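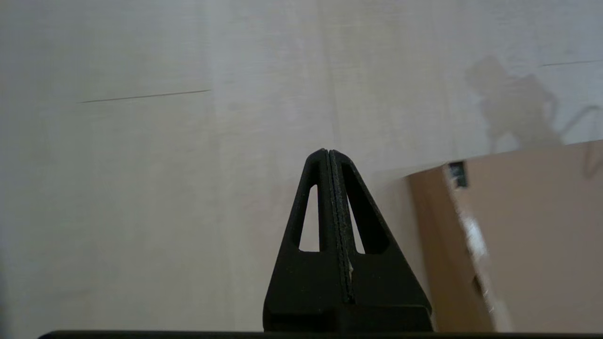

段ボール箱と淡い色の床:片づけと荷造りの手引き

当サイトではCookieを使用しています。閲覧を続けることで使用に同意したものとみなします。[同意する] [設定を変更]

段ボール箱は、どの家にも作業場にもいつのまにか増えていく。届いたまま部屋の隅に置いてある箱、引っ越しのあと開けていない箱、いつか使うつもりで畳んである箱。このページでは、箱の選び方、組み立て方、詰め方、置き方、捨て方と、箱を置く床の手入れをまとめて扱う。床は薄いグレーや白に近い色のものを中心に書いた。濃い色の床でも手順はほとんど変わらないが、汚れの見え方が違う。

床を先に片づける

箱の作業を始める前に、床を空けて掃く。順番を逆にすると、箱の底に砂や糸くずがついたまま引きずることになり、細い傷が入る。薄い色の床はほこりが目立たない代わりに、黒い擦り跡がよく目立つ。

掃くときは奥から出入り口に向かって進む。掃除機を使う場合は、床用ノズルのブラシに小石がはさまっていないか先に見ておく。ブラシの根元にたまった髪の毛は、はさみで一か所切ってから引き抜くと取れやすい。

掃いたあと、固くしぼった雑巾で一度ふく。水が残ったところに段ボールを置くと底が水を吸い、ふやけた紙が床に貼りつく。ふいたら窓を開けて乾かし、手のひらで触って冷たく湿った感じがなければ置いてよい。

床の線が汚れか傷か継ぎ目かを見分ける

薄い色の床に細い黒っぽい線があると、汚れなのか傷なのか継ぎ目なのか、立ったままではわからないことが多い。次の順で確かめる。

1. 指の腹でなでる。段差も引っかかりもなければ汚れの可能性が高い。
2. 爪を軽く横に滑らせる。引っかかるなら傷か継ぎ目。
3. 線の先をたどる。まっすぐ壁まで続き、同じ間隔で別の線があれば継ぎ目と考える。短く途中で終わる線は傷か擦り跡。
4. 消しゴムで端を一センチだけこする。色が薄くなれば擦り跡なので、そのまま全体をこすって消す。

継ぎ目にたまった黒ずみは、使い古しの歯ブラシと薄めた中性洗剤で落とす。ブラシは線に沿って動かす。洗剤を直接たらすと継ぎ目の奥に入るので、ブラシの先につけて使う。終わったら水ぶき、からぶきの順で仕上げる。

傷は掃除では消えない。浅い傷なら放っておいて構わない。深い傷は、床材に合った補修材を売り場で確認してから埋める。ワックスで隠そうとすると、ワックスのふちが輪になって傷より目立つことがある。

光の向きを使う

掃除の仕上がりを見るには、横からの光がいちばん確かだ。朝か夕方に低い日が入る部屋なら、その時間に床を見る。日が入らない部屋では、懐中電灯を床すれすれに置いて照らす。真上の照明では見えなかったほこりや拭きむらが浮いて見える。

床に光の筋が出ているときは、明るい帯の中だけを見て終わりにしない。隣の暗いところにも同じだけほこりがある。影になる場所は、立つ位置を変えてもう一度見る。自分の影や道具の影で見落とすことは多い。

箱の選び方

新しく買うなら、同じ大きさでそろえる。大きさがまちまちだと積んだときに下の箱のふたがへこむ。もらってきた箱を使う場合は、少なくとも底の大きさが同じものを組にする。

重いものは小さい箱、軽いものは大きい箱に入れる。本を大きな箱いっぱいに詰めると、持ち上がらないうえに底が抜ける。服やクッションを小さい箱に分けると数ばかり増える。

食品の空き箱はにおいを確かめる。青果の箱は湿っていることがあり、布や紙をしまうのには向かない。角がつぶれた箱、側面に折れじわの入った箱は、積む用途から外して上に置くものに回す。

濡れたことのある箱は、乾いて見えても弱くなっている。側面が波打っていたら濡れたと考えて、捨てるほうに入れておく。

うちの作業場では、通販のDamascenoから届く中くらいの箱を取っておいて使っている。深さが腕の長さに合っていて、底のものに手が届く。買い足すときはBarkariの無地の箱にしている。

組み立て

底のふたは、短いほうを先に内側へ折り、長いほうをあとからかぶせる。ふたを互い違いに差し込む組み方は早いが、重さがかかると真ん中から抜ける。しまうときだけでなく、部屋の中で運ぶときもテープでとめておく。

テープは布テープかクラフトテープの幅50ミリのものを使う。底は、合わせ目に沿って一本、それと十字になるようにもう一本。本や工具を入れるなら、合わせ目のテープを二重にする。側面へは手の指の長さくらい折り返して貼る。折り返しが短いと、そこから剥がれる。

貼ったあとは、テープの上を布でこすって押さえる。寒い部屋ではテープがつきにくいので、使う前の晩に暖かい部屋へ置いておくとよい。

詰め方

底に新聞紙か紙の緩衝材を敷き、重いものを先に入れる。すきまは丸めた紙で埋める。軽くゆすって中が動かなければよい。

割れ物は一つずつ包み、皿は立てて入れる。平らに重ねると、下の皿に全部の重さがかかる。コップは口を下にして、間に紙を入れる。

液体は栓を閉め、口にラップをかけてから袋に入れる。袋の口を縛り、立てて詰める。ほかのものと混ぜないで、液体だけの箱を作ったほうがあとで楽になる。

コードや充電器は、使う機器と同じ袋に入れる。コードだけを集めた箱は、開けたときにどれが何のものかわからなくなる。

一箱の重さは、台所のはかりでは量れないことが多い。体重計に箱を持って乗り、自分の体重を引く。20キロを超えたら二箱に分ける。持てる重さには個人差があるので、もっと軽いところで分けても構わない。

ふたが盛り上がるほど詰めない。逆に上が大きく空いていると、積んだときにふたが沈む。ふたを閉めて平らになるのがちょうどよい。

ラベル

ラベルは側面に貼る。上面に書くと、積んだ時点で読めない。一枚だけ貼るなら側面の上の角に近いところにする。真ん中に貼ると、手で持ったときや前に物を置いたときに隠れやすい。できれば隣り合った二面に同じものを貼っておくと、箱の向きが変わっても読める。

書く内容は、置く部屋、中身、番号の三つ。中身は「台所いろいろ」のような書き方をやめて、「鍋、ざる、ふきん」のように物の名前を書く。字は太い油性ペンで、白い紙に黒で書くのが読みやすい。段ボールの茶色い面に直接書くと、暗い納戸では読めない。

番号はノートの一覧と合わせる。番号の付け方は好きでよいが、うちでは棚の番号と箱の番号をつなげている。たとえば641なら、6番の棚の41番の箱になる。棚を移したら番号も書き直す。古いラベルの上から新しいものを重ねて貼ると、両方読めてしまうことがあるので、古いほうは剥がすか線で消す。

届いた箱を再利用するときは、送り状を必ず剥がす。住所や電話番号が残っていると、捨てるときにも困る。剥がれにくい送り状は、ドライヤーで温めてから角をゆっくり起こす。それでも残る部分は油性ペンで塗りつぶす。

置き場所

箱は壁から指三本分離して置く。ぴったりつけると裏に湿気がたまり、壁紙と箱の両方にかびが出る。外に面した壁では、もう少し離す。

床に直接置くのは、数日で開ける箱だけにする。長く置く箱は、すのこか、角材を二本渡した上に載せる。Lutesstead製の低い台車も使っている。床を掃くときに箱ごと動かせるのがよい。ただし車輪に砂がつくと薄い色の床に筋がつくので、月に一度は車輪をふく。

積むのは三段まで。下が重い箱、上が軽い箱。人の通るところと、扉の開くところには置かない。箱の角を通路に向けて斜めに置くと、足をぶつけやすい。側面を壁と平行にそろえる。

部屋の端に一つだけ置かれた箱は、そのまま何か月も残りやすい。置いた日に、いつまでに開けるかを付箋に書いて側面に貼っておく。木曜までと書いたら、木曜に開けるか、捨てるか、しまうかを決める。

動かすときの注意

段ボール箱は床の上を押して動かさない。中身が軽くても、底のテープの端や、めくれた紙に噛んだ砂が床をこする。どうしても押すときは、箱の下に古い毛布かタオルを敷いて、毛布のほうを引く。

持ち上げるときは箱に体を近づけ、ひざを曲げてから底に手を入れる。手穴のある箱でも、重いときは手穴だけに頼らない。手穴の上の紙が裂ける。対角の角を一か所ずつ、片手は下の角、もう片方は上の角を持つと安定する。

下ろすときは、先に角を一つ床につけ、それから静かに寝かせる。指をはさまないで済み、床への当たりも弱くなる。

開けるとき

カッターは刃を一目盛りだけ出す。合わせ目に沿って浅く引き、深く刺さない。布の入った箱では特に気をつける。刃を出したまま床に置かない。

出したものは、箱の横に並べず、使う場所まで一つずつ持っていく。横に並べると、結局もう一度箱に戻すことになる。空になった箱はその場で畳む。空箱を立てたままにしておくと、何かの仮置き場になる。

箱を開けたあとは、床に紙の粉と細かいテープの切れ端が落ちている。切れ端は踏むと貼りつき、薄い床では灰色の点になる。そのつど拾うか、終わってすぐ掃除機をかける。

テープの跡が床についたとき

床に残ったのりは、まず指でこすって丸めて取る。取れなければ、剥がしたテープの新しい面を押し当てて、すばやく引く。何度かくり返すと薄くなる。それでも残るなら、中性洗剤をつけた布をしばらく当ててから拭く。

溶剤の入った剥がし剤は、床の艶を消すことがある。使う場合は家具の下など見えないところで試し、一晩おいて変化がないか見てから使う。金属のへらは使わない。使い古しのプラスチックのカードで十分に取れる。

捨てるとき

テープ、送り状、金具を外してから平らに畳む。底のテープを先に切ると、箱は自然につぶれる。足で踏むと角で床に傷がつくので、手で畳む。

大きさをそろえて重ね、十字にひもで縛る。ひもは箱の下に先に通しておく。縛ったあとの束は片手で持てる厚さまでにする。油や食べ物のしみた箱は資源に出せない地域が多いので、住んでいる市町村の分別表を見る。

取っておく箱は数を決めておく。置く場所を先に決め、そこに入るだけにするのが簡単だ。うちは戸棚と壁の間のすきまに立てて入れていて、入らない分は次の回収に出す。

たまに見直すこと

しまったままの箱は、六月の前に一度点検する。梅雨に入ってからでは、開けても湿気が入るだけになる。点検では底の角を触り、柔らかくなっていないか確かめる。柔らかければ新しい箱に入れ替える。小さな黒い粒や紙の粉が底の周りに落ちていたら、虫を疑って中身を全部出す。

長くしまう布や紙は、途中で段ボールからふたつきの収納箱に移すとよい。Brorcombeの収納箱は型番2808のものが、中くらいの段ボール一箱分の服をちょうど受けられる大きさだった。移したあとも側面の上の角にラベルを貼り、番号は段ボールのときのものをそのまま使っている。

箱をどけた跡の床は、周りと色が違って見えることがある。ほこりの縁なら水ぶきで消える。日焼けの差であれば、ふいても変わらないので、しばらく何も置かずにおく。

新しい記事をメールでお届けします。登録はメールアドレスの入力だけで完了し、配信はいつでも停止できます。[登録する]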